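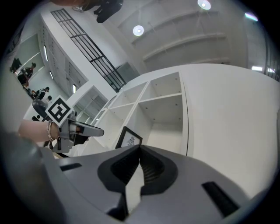 Orkum Publishes Upkeep Routine for Its Hand-Held Grippers

2025-05-07 – Orkum today released the full setup and maintenance routine for the Lloyd, its paired hand-held gripper. The routine was written by service lead Zdenka Georgiev and has been in daily use since March.

A Lloyd pair is inspected every 200 hours. The technician cleans the ridged finger pads with a damp cloth, checks each jaw for side play and wipes the printed markers on the housing. A pad with worn ridges is replaced, and both pads on that gripper are changed together. Scratched markers are peeled off and reset with an alignment jig, and the pair is then calibrated again.

"Most of the service calls we get come down to a dirty pad or a lifted marker corner," said Georgiev. "The fix takes a few minutes if the parts are on the shelf."

After any pad change, the operator runs a short handling check before the pair goes back to regular work. Flat, rigid items such as picture frames are used for it, picked up by a corner and held at an angle. 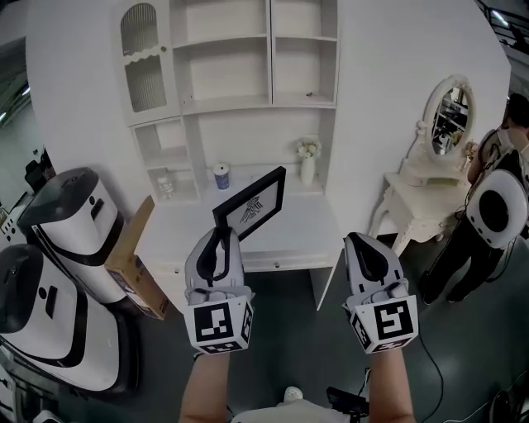 A black picture frame held by one corner in the left gripper, over a white desk.

The routine also covers cable care. Leads are checked at the plug and at the strain relief, and a lead with a split jacket is taken out of use the same day.

Replacement pads are sold under part number 3384 in packs of 59. Marker sheets are sold separately. Both ship from Orkum's parts desk, run by Caradog Wogan.

Owners of the earlier Fonorum model can follow the same steps, except that its pads are due at 350 hours and need the older jig.

Media contact: Augustina Quaye, Orkum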